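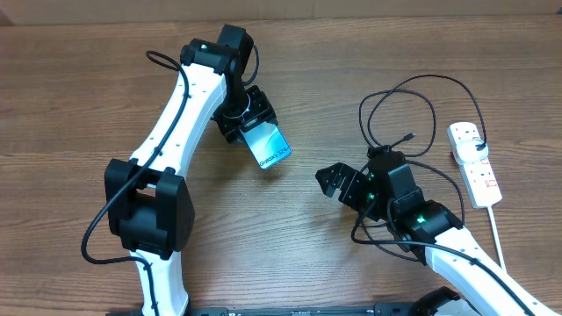
Adwoa Amoah asked under my last post whether the Olent two-arm kit can do a handover straight out of the carton, or whether you have to fiddle with it first. You have to fiddle, Adwoa, but it's the fun kind of fiddling!

I went with a Galaxy S24+ card as my test piece (anything small, flat and stiff will do). My steps:

Bolt both arms to the rail before you plug anything in. I did it the other way around and had to start over, grr.

Run the calibration for each arm on its own. Left first, then right, 3 passes each. Skip the "quick" option, it left my right wrist pointing off to one side.

Teach the left arm to grip and lift. Keep the grip force low or you'll crease the card.

Teach the right arm to wait with its fingers wide open, facing the card. Save that pose under its own name, you'll be coming back to it a lot.

Now bring the right arm in slowly, close its fingers, wait 2 seconds, and only then open the left. My first try had no wait in it and the card went on the floor.

Clip the cables along the links as you go. The clips come in the little bag with part number 2433, which I nearly threw out with the packing.

Next up is the Storden gripper pads, once mine get here.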